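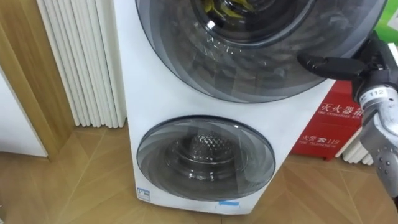 Reflections are the first problem in setting up the laundry cell at Florkport. The stacked washer-dryer has two round glass doors, tinted gray, and both throw back enough light to upset the depth readings Tillora uses to position its arm. The technician therefore locates each door from the white cabinet front and treats readings off the glass as noise.

The upper door comes first. The gripper is driven to a stop point 35 millimeters from the door edge, held there, and checked against the stored position. If the two differ by more than 2 millimeters, the wrist is zeroed again before any contact is allowed.

Fingers get the most attention after that. They are matte black, and a shiny patch means the surface is wearing smooth. The Bila maintenance sheet calls for a wipe at the start of each shift and a torque check on the forearm bolts every 12 days. Since March the sheet has also required a slow pass of the lower door with the gripper closed.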